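Trerport's lost-property office will clear its shelves in February, and residents have been asked to come and claim what is theirs before the charity shop does.

The office, above the Lakton bus depot, holds 170 items. Umbrellas account for 57 of them, which surprised no one on staff. The rest runs to clothing, kitchenware and 2 left boots.

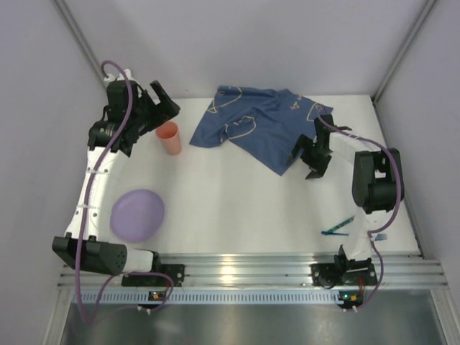

A blue T-shirt, a cup, a purple plate and a small tool on a white tabletop.

"People will cross town for a glove and abandon a whole dinner set," said Iolanda Damasceno, who manages the office.

Claimants should describe their property at the counter. "It's blue" will not be enough for a T-shirt. Umbrella owners are advised to bring patience. Doors close at 4 p.m.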